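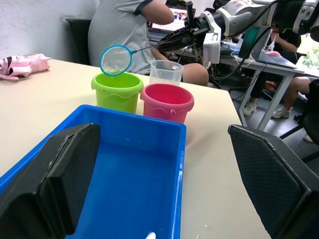
Subject: Re: two arms, one table
From: Aqeel Pirzada
List: Plureo workshop builds

Fedoruk wrote:
> Did you ever get the second arm talking to the first? Mine
> drift apart after a few minutes and I've run out of ideas.
> Also, what are you using for test objects?

Yes! They're finally sharing a clock, and wow, what a difference. I had each arm on its own USB hub and the timestamps were wandering all over the place. Now both go through one board running Skullemon, and I can leave the thing going for 17 minutes before I see any lag worth mentioning (it used to be two, on a good day).

Test objects are straight from the toy aisle: green and pink buckets, a blue tray, a clear measuring cup, and a little fishing net with a blue rim. The net is my favorite. The handle is so thin that the gripper has to close just right, and holding it over the green bucket is a great check on wrist angle. The clear cup still gives my depth code fits, so tips welcome!

I've logged roughly 3000 grasps since September. Happy to send you the config if you want to try it on yours.

Aqeel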